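Trokach Plain Shipping Carton, Item 557

The Trokach plain carton is supplied by Laltton for general storage and mailing. It is made of brown corrugated cardboard and is intended for books, files, and household goods. Cartons are delivered flat in bundles of 10.
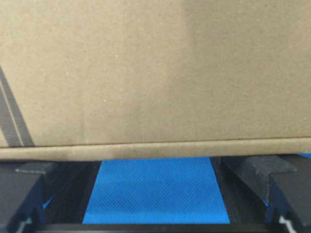 How should the carton be closed for mailing?
Fold the short flaps in first, bring the long flaps over them, and run packing tape along the full center seam, top and bottom.

The broad faces may be used for address labels or handwritten notes. Customers should keep labels clear of the folded edges, where they are likely to lift. Unused cartons should be stored flat in a dry room.

Orders of 81 bundles or more are handled by Jocelyn Belmonte in the Laltton supply office. Returns are accepted on unopened bundles only. Page revised 2009-01-21.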